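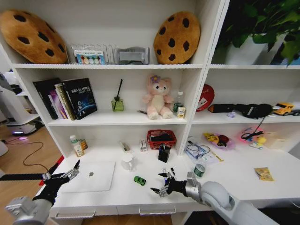

Two arms over a cluttered desk, the sort of setting the Sornon method is meant for.

Home Reviews Methods Hardware Archive Subscribe

Review: Sornon and the 100-demonstration claim
By Maritza Chambi
March 29, 2023
13 comments | 3 shares

The pitch for Sornon is easy to repeat, and that may explain why so many people have repeated it. You give a two-armed robot with multi-fingered hands 100 human demonstrations of tidying a desk, you let the method fill in the rest, and you get a policy that its authors say keeps up with one trained on 4000. I have now spent more evenings with the paper and the released code than I planned to, and I am less impressed than I was in December.

First, what is good. Phúc Ông and Kartini Majimbun chose a hard setting and stuck with it. A lot of tidying papers still use a bare table with a few blocks on it. A desk with a closed laptop, a mug, a small toy car near the mug and a plastic bag of tangled cables is a fair place to test a robot hand, and the bag of cables alone would sink most of what I have reviewed in this column. The code installs cleanly. The config files have comments in them that were written by a person who expected to be asked questions.

The method itself comes in two parts. One model proposes where the fingers should go, and a second model, called Zaidi in the repository and left unnamed in the paper, decides whether the proposal is worth trying. Proposals that fail the check are thrown out and a new one is drawn. The filter is where I start to have trouble. According to the appendix, Zaidi was pretrained on a separate grasp collection, and the samples in that collection are not counted toward the 100. Call that what you like, but it is more data. A fair comparison would give the same filter to the baseline. I looked for that row in the results table and it isn't there.

Then there is the scoring. A trial counts as a success if the chosen object ends up inside its target region, whatever happens to everything else. Drag a cable bag across the desk, knock a water bottle over on the way, and you still score. For a method sold on cluttered homes, I would call that generous. Sarmīte Juška raised the same point at the reading group and suggested a penalty for every object moved by accident. I'd like to see those numbers, and I suspect the gap to the older methods would shrink a good deal.

I also wanted more on the bags. Clear plastic is miserable for depth sensing, and the paper gives it one paragraph and a promise of future work. The supplementary results are split by object type for rigid things (mugs, cars, boxes) and then everything soft is put into a single line. A bag of hard toys and a bag of cables are different problems. The plush toys are in there too.

I ran the released checkpoint in the Porarside simulator, on its stock desk. Rigid objects went well. It got the mug by the handle more often than I expected, and the motion of the two arms was calm, with little of the twitching I remember from Ovach. Soft objects were a mess. Simulated bags are poor stand-ins for real ones, so I don't hold that against the authors too firmly, but it gave me no reason to be more optimistic either.

Speed is missing from the abstract. You have to dig for it in the appendix, and the redraw step makes it worse exactly when the desk is crowded.

Should you use it? If you have the arms, the hands and mostly hard objects, yes, try it. If you were hoping to skip collecting data, wait for the version with the missing baseline. Pilar Benítez has opened an issue asking for it and I have added my name.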